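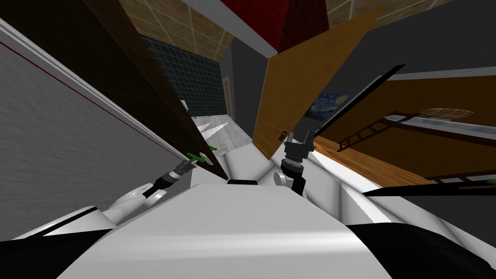

Keeping the doors on at Hafstein

Ylva Westerberg has been hanging, planing and repairing doors for most of her working life. For the past few years nearly all of that work has been in one building, Hafstein, a former nurses' residence that is now rented out as flats and small offices. It has 228 internal doors. She keeps a notebook with a page for each of them.

"People think a door is finished once it's hung," she says. "Then the heating goes on in October and the phone starts."

We met in her workshop on the ground floor, where four doors were lying across trestles. Two were in for new lock blocks. One had been kicked. The fourth had been painted so many times that it no longer fit its opening, and she was taking it back to the timber with a scraper.

Westerberg trained with a joiner named Ívar Arnardóttir, mostly on new houses. She says the work was fast and she learned very little about old buildings from it. "Everything was square. You'd shim the frame, hang it and go to the next one. When I came to Hafstein I couldn't find a square opening on the whole second floor."

Most complaints are about sticking. Her first check is the top hinge, and she says loose screws account for a good share of her calls. If the holes are worn she drills them out, glues in a dowel and starts again. She doesn't like to plane an edge until she has ruled out everything else.

"You can't put it back on. I've seen doors planed every winter by whoever was around, and by summer there's a gap you could post a letter through."

The building's owners did get a price for replacing the lot. Ragnheiður Ketilsson, who manages the property, says it came to more than 1,000 dollars a door once fire ratings and new frames were counted. They replaced the ones on the stairwells, where the rules left no choice, and kept the other 170.

"Some tenants would have liked new ones," Ketilsson says. "The old ones are heavy and they're not quiet. But they've lasted, and Ylva can fix them."

Colour has been a longer argument. Ketilsson wanted the lot painted pale grey. Westerberg wanted a dark stain, which hides hand marks and can be touched up without redoing the whole face. They tried both on the third floor and haven't settled it.

I asked what she would tell someone with a sticking door at home.

"Tighten the screws," she says. "Then rub a pencil along the edge, close it and see where the mark comes off. Do that before you buy anything."

She had a call waiting on the second floor, a latch that wouldn't catch, so we left it there.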